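Dexter Sorensen has lived above the dry cleaner on Dunstan Street for 36 years, and for most of them he has been writing letters to people who did not ask for one. He says he is up to 3,101. He keeps carbon copies in the hall closet, which no longer closes.

"I started with the gas company," he says. "They overcharged me four dollars. I wrote them two pages. They sent me a check and a calendar, and I thought, well, this is the life."

Since then he has written to bakeries about raisins, to the Minside bus line about its seats, and to a novelist whose hero ate lunch twice in one chapter. Few of them write back. He puts it at some 200 replies, most of them thanking him for his interest.

Does that bother him?

"A reply is extra," he says. "You don't plant a tulip and wait for a note." 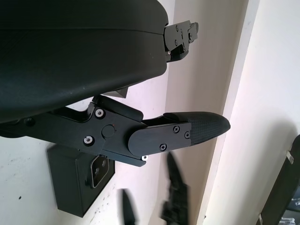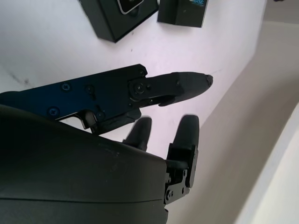
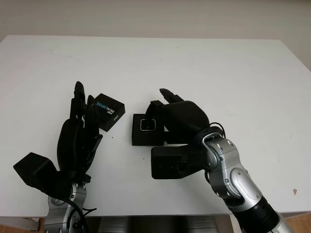
Black hands, up close and at the table.

His niece, Bianca Ciobanu, types the envelopes now. His handwriting has reached the point where the post office in Grevberg once returned a letter with a question mark on it. She reads everything before it goes out and has veto power, used so far on one letter to a former dentist.

"He went on for six pages," she says. "I counted the word 'molar' and then I stopped counting and hid the stamps."

Sorensen admits the dentist letter needed work. He has rewritten it each July since, and says it's getting shorter and meaner.

I ask whether he has considered email. He looks at me the way I imagine the gas company looked at page two.

"You can't hear email land," he says. "A letter goes through the slot and hits the mat. Somebody has to bend down for it. At my age I respect anything that makes another person bend down."

Before I leave he asks for my editor's address and how she spells her name. Then he wants to know if she likes raisins.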